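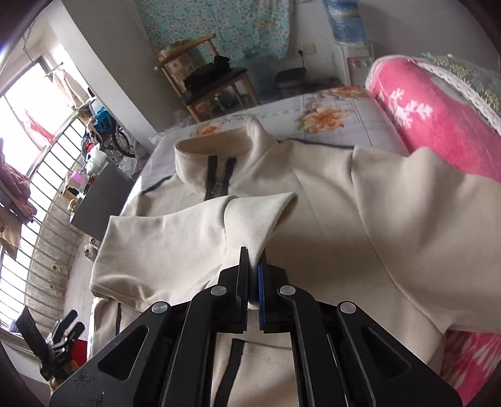 # How a company can run out of money

A company is a group of people who work together to sell something. Some companies sell bread. Some sell train rides. To do this, a company needs money coming in, and it has to pay money out.

## Money in and money out

Take a bus company called Biltham. Each passenger buys a ticket, and the ticket money comes in. Biltham then pays its drivers, buys fuel and repairs its buses. Money left after the bills are paid is called **profit**. If the bills are bigger than the ticket money, the company has made a **loss**.

One loss does not close a company. Many companies make a loss in a bad year and a profit in the next.

## Assets and liabilities

An **asset** is something a company owns that is worth money, such as a bus, a garage or cash in the bank. A **liability** is something the company owes, such as a loan that must be paid back.

Both come in two kinds. A **current** asset is cash, or something that should turn into cash within one year. A **current** liability is a bill that must be paid within one year. Everything else is called long-term.

Suppose Biltham has 690 coins in the bank and owns 53 buses. A bill for 900 coins arrives, and it must be paid in March. The buses are worth far more than 900 coins, but the fuel seller does not accept a bus as payment. Biltham is 210 coins short.

## What the company can do

There are 3 common choices.

1. **Borrow.** A bank such as Bekmont lends the coins. Biltham pays them back later with a little extra, called **interest**.
2. **Sell something.** Another bus company, Koyama, may buy one of the buses. Biltham then has more cash and fewer buses to run.
3. **Sell shares.** A **share** is a small piece of a company. People who buy new shares give the company money and become part owners.

Each choice has a cost. A loan adds a new liability. A sold bus earns no more tickets. New shares mean that any profit is split into more pieces.

## Who checks the numbers?

An **auditor** reads a company's records and checks that they are fair and complete. The auditor must come from outside the company. If the auditor thinks the company may not be able to pay its bills in the coming year, the report has to say so – even if the company would prefer it did not.

## Words to know

- **Creditor:** a person or company that is owed money.
- **Debt:** money that has been borrowed and not yet paid back.
- **Insolvent:** not able to pay bills when they are due.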